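4.2 Label Placement and Returns Among Small Sellers

The costs of selling goods by mail are usually discussed in terms of postage, storage, and advertising. Less attention has been paid to the label on the individual box, although almost every later step depends on it. A parcel that cannot be scanned on the first pass is set aside for manual entry, and the delay is charged to the seller under most carrier agreements. In the present study we treat label placement as a separate source of cost and ask how far it explains the differences in return rates reported in Section 3.

The sample covers 83 sellers using the Clandedano and Trarnden distribution centers. Together they supplied records for 3044 returned parcels. Each return was assigned to one of 7 categories according to the reason entered at intake. Wherever the reason entered was "wrong item" or "item not identified," the outer label was compared with the product code in the seller's own stock list. Parcels with water damage were left out, as were those relabeled by a carrier during transit, for which the original label could not be recovered.

Sellers differed widely in how labels were put on. Larger firms in the sample bought cartons with the code already printed. Smaller ones bought plain stock and labeled each box by hand, often at the same table used for packing (Figure 2). Hand labeling has clear advantages at low volume. One size of carton can serve many products, no minimum print order is needed, and a change in the product line does not leave the seller with unusable packaging. Its weakness is that two products in cartons of the same size may be told apart only by the label.
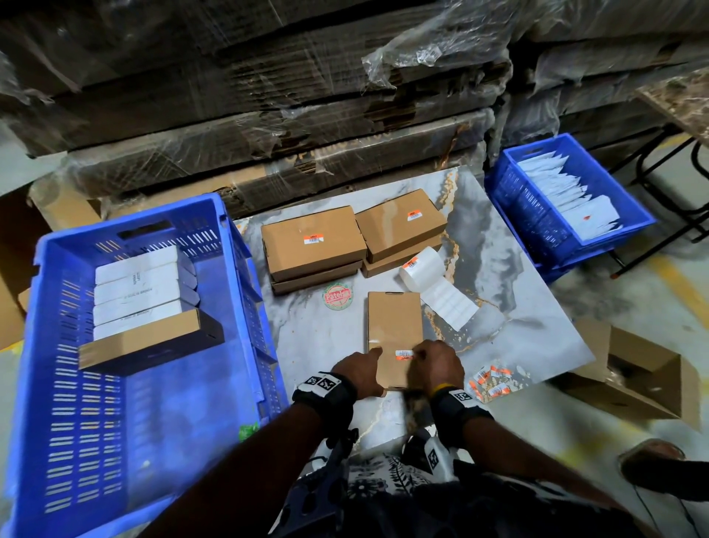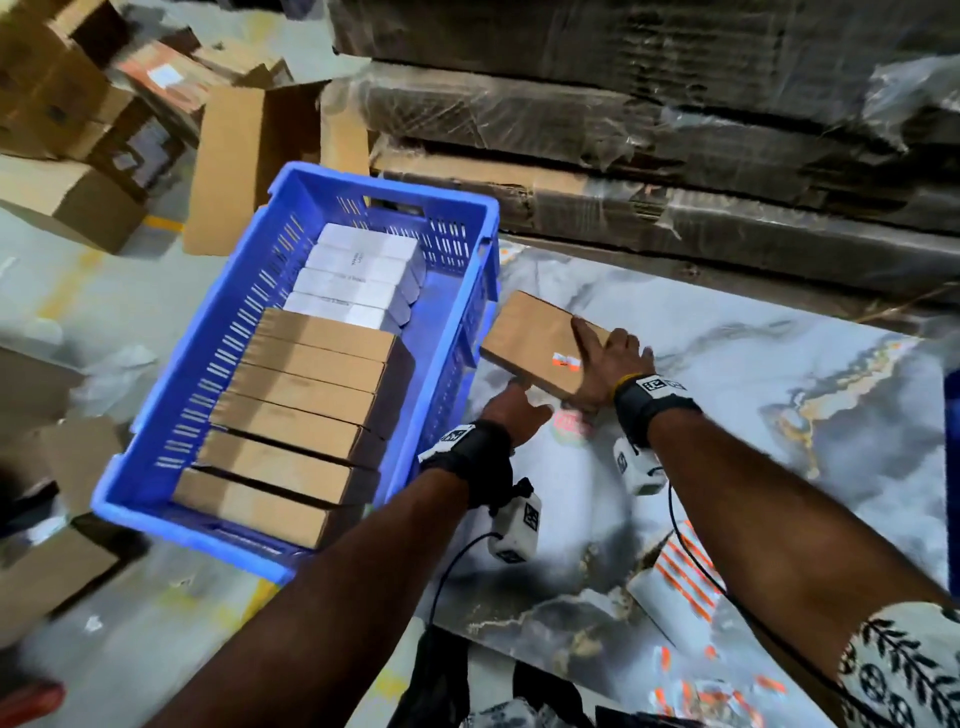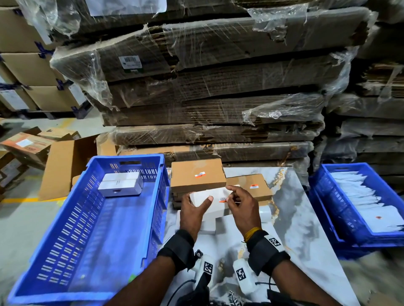 Figure 2. Small boxes handled by hand. An orange-and-white label can be seen in the first and third views.

One seller at Trarnden disputed the emphasis on labels, arguing that most of the mistakes began earlier, when stock was counted in, and that "a perfect label on the wrong box is still the wrong box." The objection has merit. Our records do not separate a label placed on the wrong carton from a carton filled with the wrong product, and both would appear at intake as a mismatch. The estimates in Table 5 should therefore be read as an upper limit on the share of returns due to labeling alone.

A partial check is available for sellers using the Simões stock system, which logs the time at which each label is printed. Where labels were printed in long runs and applied later, mismatches were more common than where each label was printed as the order was packed. The pattern held at both centers. It was weaker for sellers with a narrow product line, as would be expected if errors arise from confusion between similar cartons.

Carton color was recorded only at Clandedano and is not used in the main model. The Zultlow intake form, adopted there in July, added a field for it, and returns entered on the older form were coded as missing.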